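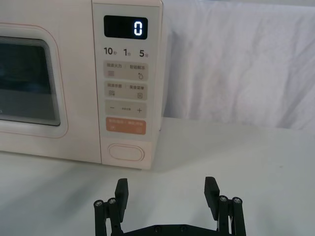

Staltura will receive its first major balance revision since February, the studio Stimiswood confirmed on Jul 13, 2023. In an interview, Rosaura Cuadros, lead designer for the cooperative cooking game, outlined the changes and the reasons behind them.

The revision adjusts 47 recipes and retires the ranked season format in its present form. Ms. Cuadros stated that the studio had reviewed 3,202 player reports before settling on a list.

"Most of the reports concerned timing," she said. "Players felt that the late kitchens asked for too much in too short a window, and our own records agreed with them. We have extended the order timer in 26 of those kitchens."
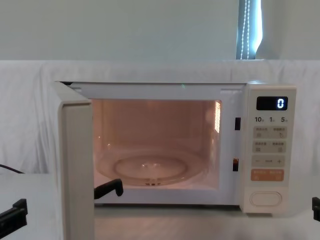 She added that the extension would not apply to solo play, where completion rates have remained steady. Solo players will instead receive a revised scoring table, under which a missed order costs 190 points and no longer ends a streak.

Asked whether experienced teams might find the new timers too generous, Ms. Cuadros acknowledged the concern. "Some will. The expert setting keeps the old values, and we intend to leave it alone."

Network performance was the responsibility of Yhon Nina, who directs the studio's online services. Mr. Nina said that the Cistari servers, which host all four-player matches, had been moved to a new matchmaking system.

"A team that loses a member can now wait for that person to return," he said. "Previously the match closed after a few seconds. We received many complaints about it, and they were fair."

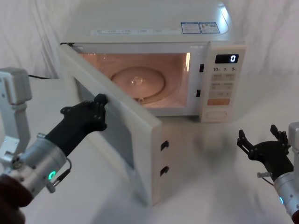 A microwave oven with its door open and the interior light on.

Cross-platform play remains under review. Mr. Nina declined to offer a date, stating only that testing between console and computer players had begun and that voice chat was the principal difficulty. 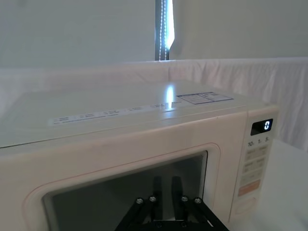

On the matter of paid content, Ms. Cuadros said that the two new kitchens would be free to all owners of the game. Cosmetic items will continue to be sold separately, and existing purchases will carry over.

"We would like to hear from players once they have spent time with the new timers," she said. "The report form in the main menu is still the best way to reach us."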